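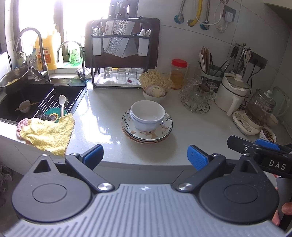

News > Press Releases > Community Programs

2 min read

Rolla Dish Library Reopens in September, Would Like Its Gravy Boat Back

ROLLA – The Horkell Dish Library, which lends plates, bowls and serving pieces to anyone in town who has invited more people to dinner than they own forks for, will reopen in September after a summer spent washing, sorting and looking under things.

The library lends complete table settings for up to 58 guests at no charge. Borrowers keep them for a weekend or, in the case of one potluck we have agreed to stop bringing up, for most of a winter.

Over the past year the library filled 76 loans. These included graduation lunches, a chili supper, several funerals, and a first birthday party at which the guest of honor was given a real plate against our advice. Breakage was lower than expected. Chipping was higher than expected. Mixing of patterns was total, and we have given up on it as a matter of policy. Borrowers who want everything to match are welcome to arrive early and dig.

"We used to promise matching sets," the library said in a statement it wrote itself. "We were younger then."

New this season is the Tilahun Shelf, a collection of large platters and deep serving bowls meant for meals where everyone eats from the middle of the table. It came to us from the Tilahun restaurant when it moved to a smaller kitchen across town. The platters are heavy. Please bring a second person, or a first person with good knees.

The library has also switched its booking system to Dradeo, replacing a spiral notebook that served well until somebody set a casserole on it. Borrowers can now see what is available before driving over. The notebook has been kept for reference, and pages past the casserole can still be read in strong light.

Loan rules are unchanged. Dishes should come back washed, dried and in the crates they left in. Food residue is charged at $2 per crate. Lipstick on cups is forgiven. Leftovers returned with the dishes will be considered a gift and will not be given back.

The library is still missing two items from last season: a white gravy boat and the lid to a soup tureen. No questions will be asked, although we have plenty.

The desk is open until 6 p.m. during pickup hours, at the side entrance of the Horkell building. The front door sticks. Donations of bowls are welcome. We have enough mugs.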